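3.2 Bins and clutter

Most of the household sorting work we looked at starts with a full container. Ours ends with one nearly empty, and the last few things turned out to be the slow part. Small toys, flat packs, odds and ends that slide to the walls and stay there. Mamani's coding sheet (Skillville set, 1,953 entries) had no column for this at first, we added one in December.

Bin surface matters more than we expected. A scuffed metal floor gives uneven shine, so edges of pale, flat items get lost on it. Studded blocks are easier to find, the studs catch light from most sides, but a block lying on the diagonal is still awkward to get hold of squarely. 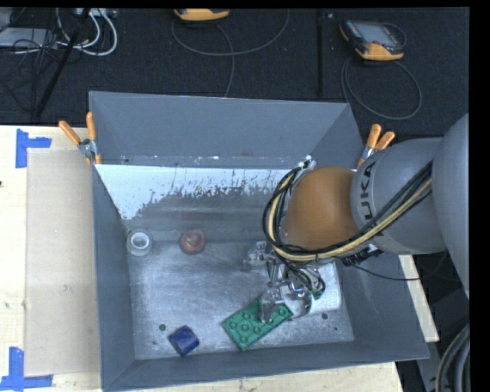 Figure 5. Open gray bin on a wooden table, late stage of sorting: green studded toy block, white flat item near the right wall.

Items by a wall were coded "edge", everything else "open". Simple split. Corners went under edge too, which we would probaly do differently now. Of the first 100 entries, roughly 5 had to be recoded becuase the item touched a wall at one end only. Okonkwo bins have steeper sides and were kept out of the counts, see the Ravivar notes for those.

Weight not recorded. Color recorded, but only as the main color of the upper face.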